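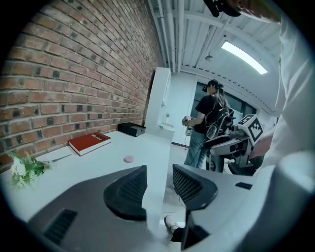
Hi Nobuhle,

Progress note for December, a bit longer than usual because the comparison finally got going and I have opinions!

Quick recap of what you're paying for. We said we'd try two ways of recording a person doing a tabletop job: the hand-held gripper (the Ormsby, with the mesh pads on the fingers) and the headset-and-controller setup driving the Volstead arm. Same tasks, same objects, and then we see which one gives us recordings worth keeping. The objects are still the ones from the plan, so the fake white flowers, the red hardcover and the little pink squishy thing, plus a few spares in a drawer.

**Where we are**

We've got 907 recordings from the hand-held and 209 from the headset side. I know that looks lopsided. The hand-held is just so much quicker to pick up and go with – a new person is usually making usable recordings inside 35 minutes, and most of that is me talking. The headset takes most of a morning before people stop overshooting, and they want breaks (fair enough, I get a sore neck from it too).

**The grippers**

The curved fingers are my favorite part so far. They're great on the pink one and fine on the flowers as long as you grab low on the stem. Go for the blossoms and you end up with a sort of twirl and then a drop. The book is the problem child. Lying flat it gives you nothing to get under, so people have started sliding it to the edge of the table and pinching it there. It works, but everyone does it a little differently, and I'd like us to settle on one way before we record any more of it.

I also tried the Vatard pads for a week. Grippier, yes, but they picked up fluff off the floor mats like you wouldn't believe and I was cleaning them between every run. I've put them back in the box. If you want me to give them a second go I will, grudgingly.

**Tracking**

Better than last time. The marker cube on the robot is holding its position nicely now that we've swapped the bracket, and I only have to redo the calibration when somebody bumps the table. The wide lens on the hand-held sees nearly the whole room, so we do still get sleeves and sneakers in the recordings. Wuvlow's filter throws a few of those out that I'd have kept, and I've asked them whether we can loosen it.

**Money and time**

We're inside the budget. The one thing I'd ask for is 2 more sets of finger pads, as the mesh on the pair we use most is starting to wear. Headset sessions are behind plan and I'd like to move some of the January hours over to them so the two sides are closer to even when we train on them.

Next up is the book task, done properly, and then the first head-to-head on the arm. Can you let me know on the pads before the holidays? The supplier closes early and I'd hate to lose two weeks over it.

Thanks, and call if any of this is confusing!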